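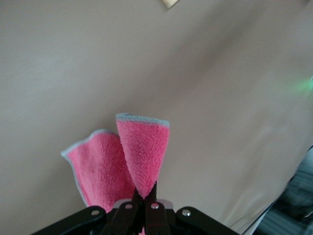
Pink microfiber cloth with a pale gray-blue border.

Section 7: Recording a Series on the Ikum Box

Link your Geleck account before you begin. Series recording stays grayed out in the menu until you do.

1. Press GUIDE and highlight any episode of the show.
2. Press OK, then choose Record Series.
3. Under Episodes, pick New Only or All Airings.
4. Set Extra Time to 2 minutes or more for live events and season finales.
5. Press SAVE. A red dot appears next to each episode in the guide.

Note: Shows that move to another channel between seasons are treated as new titles. Repeat steps 1 to 5 on the new channel.

Note: Episodes are kept for 30 days. To keep one longer, open My Shows, select the episode and choose Lock.

Caution: Do not unplug the box while the front light is blinking. The recording in progress will be lost.

Streaming-only titles, such as the drama Gralarau, cannot be recorded. Add them to your Watchlist instead (see Section 8).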